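The Bittern at Lemow

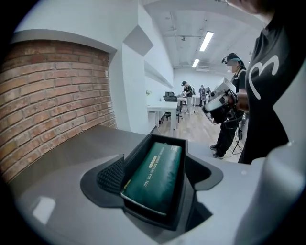
Vandana Upadhyay

My uncle Mutley kept one notebook for birds, and the last line in it said: bittern, Lemow, March. He had put a question mark after it.

I went to the marsh with Manaia, who knew the path. We stood by the reeds until my feet hurt. A wren scolded us. Two teal came down, did not like the water, and left again.

"He maybe heard a cow," said Manaia.

"He knew cows," I said.

Then it came, low, like someone blowing across a big bottle. Manaia held my sleeve. It came again, farther to the left, and after this there was only wind.

We did not see the bird. On the bus I took out the notebook and looked a long time at the question mark — it was small and very neat. I had a pen with me. I wrote under it: heard also by us, and I left his mark how it was.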